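Cups wanted at the Fokcombe break room

13 Aug 2025, by Jade Marchand

I finally got everyone to agree on a date for the big cup sort-out (hooray!), and it's happening this month in the Fokcombe break room. We've got gray ones, a light blue container, and goodness knows what's hiding behind the coffee filters. Anything without an owner by 5 p.m. on August 19 goes to the Pranov swap shelf, so please come and claim your favorites!

Tea drinkers, I haven't forgotten you. The pale table by the teal seat is where I've been setting things out, and you're welcome to start a pile of your own there. Bring a box if you're taking more than one home.

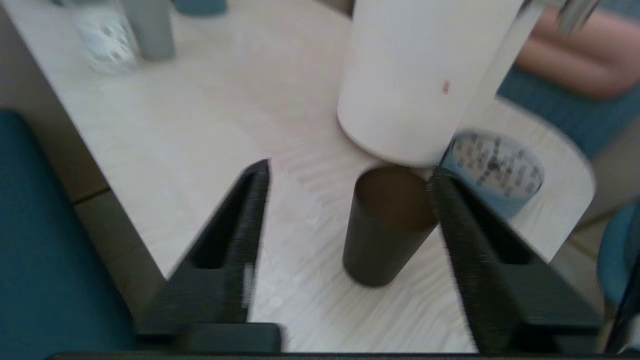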